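Drerance Block and Bin Sorting Set: Equipment Review
Prepared by the Learning Materials Office, Jiltuseo Center for Occupational Skills
Wednesday, August 28, 2019

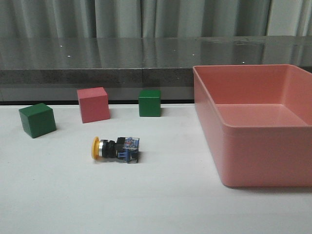 The Learning Materials Office reviews equipment before it is approved for purchase by the Center's four training sites. The present review concerns the Drerance Block and Bin Sorting Set, item 594 in the current supply list, which was put forward by the hand skills program as a possible replacement for the Larnix tray sets now in service. The Center bought the review copies at the regular price and received no payment or discount from the supplier.

The set is intended for tabletop sorting, placing and carrying exercises with adults and older teenagers. It comprises cubes in dark green and pink, a large pink plastic bin, and an instruction leaflet. The yellow-capped pushbutton switch used in our exercises is not part of the set. It comes from the Center's own stock of panel parts and was included so that the bin could be tested with an item of irregular shape.

Cubes

The cubes are the strongest part of the product. Their matte finish gives a secure grip, and trainees with reduced hand strength were able to pick them up without the slipping we have recorded with the glossy Larnix pieces. Edges are clean and comfortable to hold. No splinters or rough corners were found on any cube in the review copies.

The two colors are easy to tell apart under ordinary room lighting. The dark green stands out well on a white table. The pink is softer, and one instructor noted that it becomes hard to see once the cube is inside the bin, the two being close in hue. For exercises in which a trainee must confirm by sight what has been placed, this is a real weakness. Lining the bin with a sheet of white paper corrected the problem, although a bin in a plainly different color would have been the better solution.

The finish wears acceptably. After nine weeks of use at two sites, the green cubes showed light rubbing at the corners. The pink cubes showed pencil marks and general soiling sooner, and these did not come off fully with a damp cloth. The leaflet warns against soaking, and our staff followed that advice.

Bin

The bin is generous in size and will accept the full contents of the set with room to spare. It stayed in place on the table during normal exercises. When a cube was dropped in from a height, however, the noise was considerable, and in a shared room it disturbed the neighboring group. A thin felt pad on the bottom reduced this to a level that staff found acceptable. The supplier may wish to consider adding one.

One bin is supplied with each set. Two-color sorting properly calls for two containers, and instructors at both sites borrowed a second from elsewhere. The Office regards this as the main omission in the product. Spare bins can be ordered separately, but the minimum order is large and the delivery charge is out of proportion to the value of the goods.

Use with mixed objects

Many of the Center's trainees go on to assembly and packing work, where parts are seldom neat cubes. Instructors were therefore asked to run each exercise twice, first with the cubes alone and then with the pushbutton switch added to the table. The switch has a round cap at one end, a ridged black body and a boxy blue contact block at the other, and trainees must decide where to take hold of it before lifting. Several who had become quick with the cubes slowed down noticeably at this point, and instructors considered the pause useful — it opened a discussion about handling parts by the body and keeping fingers away from the terminals.

The cubes served well as a warm-up for this work. They are forgiving, and a trainee who places one badly can simply turn it and try again. The Office recommends that sites using the set add at least one real component of their own. Any such component should be disconnected, free of sharp edges and checked by the instructor beforehand.

Instructions

The leaflet is clearly printed and describes a sensible order of exercises. It assumes a seated user with full use of both hands. Guidance for one-handed work is missing, and the suggested table height is given for children, which does not suit the product's stated audience. The Uzor site has written its own one-page supplement, and copies are available from this Office on request.

Storage

All of the pieces can be kept in the bin between sessions. There is no lid. At Uzor, where the cupboard is shared with other programs, cubes were misplaced twice during the review period and later recovered from another group's materials. Sites should mark each piece with a site code and place the bin inside a closed box. The bins do nest when empty, which is of some help to sites holding several sets.

Cost

Replacing the Larnix trays at all four sites would cost $2,941, including delivery. A discount applies to orders of 50 sets or more, a quantity well beyond the Center's needs. The price per set is higher than that of the Larnix product. The cubes are better made, and we expect them to last longer, but the added expense of a second bin for every set should be counted in any fair comparison.

Findings

The Drerance set is approved for purchase, with conditions. Sites ordering it should budget for a second bin, preferably in a color other than pink, and for felt padding. The instructions should be used together with the Uzor supplement.

Approval does not extend to the Center's low-vision group. The closeness of the pink cube to the bin is a serious limitation for those trainees, and the Larnix trays should remain in service there until a suitable alternative has been reviewed.

Orders may be placed through the usual supply form under item 594. Sites with Larnix trays in good condition are asked to return them to the central store so that they can be reassigned.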